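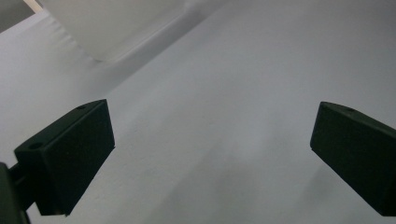 Beide Finger weit offen über der hellen Fläche, dazwischen nichts.

Vevbridge – Handgreifer mit Kamera, Datensatz und Bauhinweise

Moin! Ihr habt den Ordner gefunden, in dem ich alles zu meinem Handgreifer sammle. Gebaut habe ich das Ding in der Gemeinschaftswerkstatt, größtenteils abends, und mindestens dreimal komplett wieder auseinandergenommen (die Finger sogar öfter). Vevbridge heißt es, weil der erste Prototyp so hieß und ich zu faul war, die Ordner umzubenennen.

Stand: 4. Dezember 2020

Was liegt hier drin?

In "clips" sind 151 kurze Aufnahmen, alle aus Sicht der Kamera am Greifer. In "teile" findet ihr die Druckdateien für Finger und Halterung, in "skripte" den Kram zum Zuschneiden und Umbenennen. Eigentlich wollte ich bis zum Jahresende auf 200 Clips kommen, das wird wohl eher Januar.

Die Finger

Kantige Blöcke mit abgeschrägten Kanten und kleinen runden Löchern auf der Oberseite. Dunkel und matt sollten sie sein, damit sie sich gut vom hellen Untergrund abheben, und das klappt super! Meine erste Version war weiß, die hat das Segmentierungsskript regelmäßig mit dem Tisch verwechselt. Wer sie nachdruckt: bitte liegend, sonst brechen sie an der Aufnahme. Nahuel Montecinos hat die Halterung noch einmal umgezeichnet, seitdem kommt man mit dem Schraubendreher ran, ohne alles zu zerlegen. Danke dafür!

Die Objekte

Am meisten Spaß machen mir Verpackungen, weil die so schön eklig zu greifen sind. Folie knittert, rutscht weg und glänzt wie verrückt.

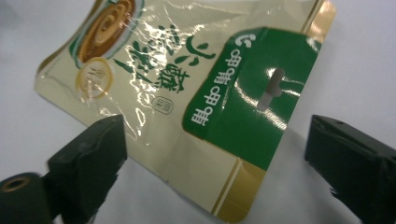
Gerade bei Tüten mit Metallglanz brennen die Lichter gern aus, dann ist von der Schrift nur noch die Hälfte zu lesen. Ich habe solche Clips trotzdem dringelassen. Wer nur saubere Texturen braucht, filtert in der Tabelle nach der Spalte "glanz", da steht 0, 1 oder 2. Die Werte habe ich nach Augenmaß vergeben – also bitte nicht auf die Goldwaage legen. Objekte liegen absichtlich auch mal schräg oder auf dem Kopf.

Bekannte Macken

13 Clips haben einen Zeitversatz zwischen Bild und Fingerstellung, die sind mit "sync_kaputt" markiert. Die Belichtung steht auf Automatik und pumpt manchmal, wenn viel Weiß im Bild ist. Und bei schnellen Schwenks verwischt der Untergrund, während die Finger scharf bleiben. Für die Positionsschätzung ist das blöd, zum Testen der Fingermaske dagegen ziemlich praktisch.
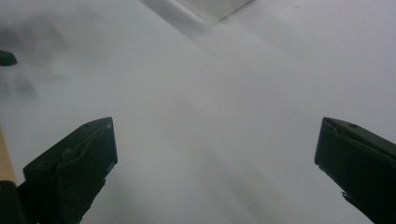
Bewegungsunschärfe auf der Fläche, Finger scharf.

Benutzen

Archiv entpacken, "skripte/pruefen.py" starten, Kaffee holen. Das Skript meckert, wenn Dateien fehlen, und schreibt eine Liste in "log". Auf meinem alten Laptop dauert es 30 Minuten, bei euch hoffentlich weniger. Umlaute im Pfad mag es leider gar nicht.

Nehmt die Daten, baut die Finger um, macht was draus. Wenn ihr einen falsch beschrifteten Clip findet, schickt mir einfach die Clipnummer, ich korrigiere das dann beim nächsten Hochladen.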